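Stories > Short Fiction > Laundry Room

I moved into the Drellport place with one bucket and 60 dollars, and I was determined to be a tidy person this time. Well. By December the little white room by the washer had beaten me. 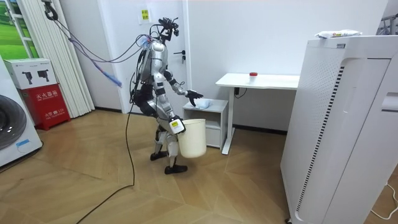 Marthinus Xaba thought a bucket was no way to carry laundry, and he told me so twice over the phone. Get a bag with handles, he said, and stop leaving things on every flat surface you own.

So I made a rule – one cabinet, one job. Socks were the first to break it. 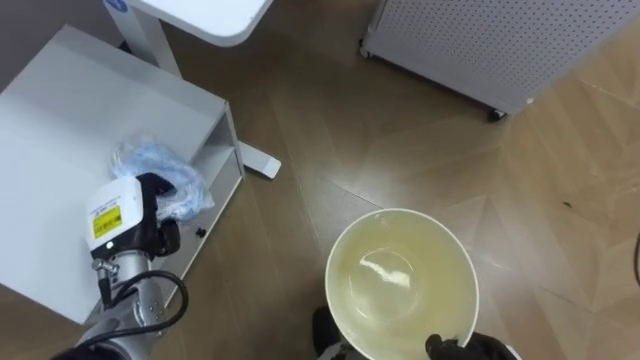
My mother could clear a room before the kettle boiled, and I never got that from her. I start with one thing and end up reading old letters from Lernach on the floor. That night I told myself I'd only do the cabinet. There was the crumpled plastic bag with the light blue stuff in it, right on top, and I stood over it for ages, thinking of her. Then I went and called her back.

12 comments | 492 shares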